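Home | Communities | Move-In Ready | News | Contact

Print this page | E-mail this page

Deng Homes Opens Sales at Plumham, Releases First Lots

2nd November – Deng Homes has opened sales at Plumham, its new community of single-family houses and attached townhomes. The first release covers 3 streets on the east side of the property, next to the Tromura walking trail.

Buyers can choose from 4 floor plans. The smallest, the Zesent, is a one-story house with 1,171 square feet of living space, two bedrooms, a full bath and an attached one-car garage. The larger plans add a second floor, a main bedroom suite and an optional finished basement.

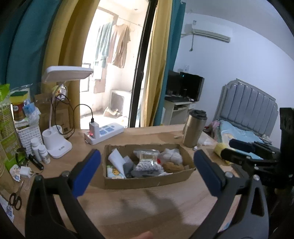

Small items in an open cardboard box on a wood-grain tabletop.

All houses in the first release come with a covered front porch, a gas furnace, central air and a kitchen pantry. Laundry is on the bedroom level in the two-story plans. Buyers who sign before the end of November will receive a $3,000 credit toward closing costs or design options – the credit can't be split between the two.

Roads and utilities for the first release are complete. Almost all of the lots back up to open space, and the homeowners association will take care of mowing and snow removal in the common areas. Townhome owners will also have their front lawns cut.
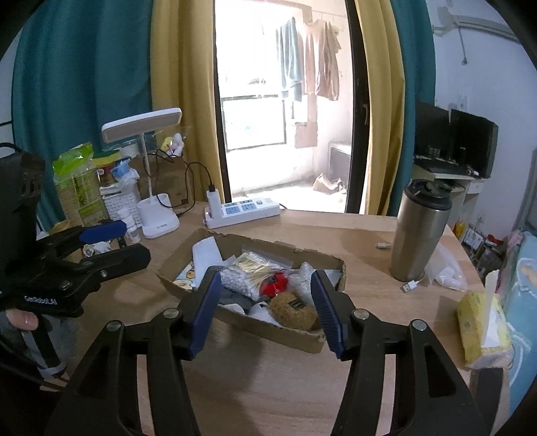 Chak-lun Tam said the one-story plan was added after early visitors kept asking for a smaller house with no stairs, and that it will be offered on corner lots as well as interior ones.

The sales office is open daily from late morning until early evening. Visits to the model house can be booked by phone or through the Plumham page. Prices, plans and lot availability may change without notice.

Filed under: New Communities, Single-Family Homes

Print | E-mail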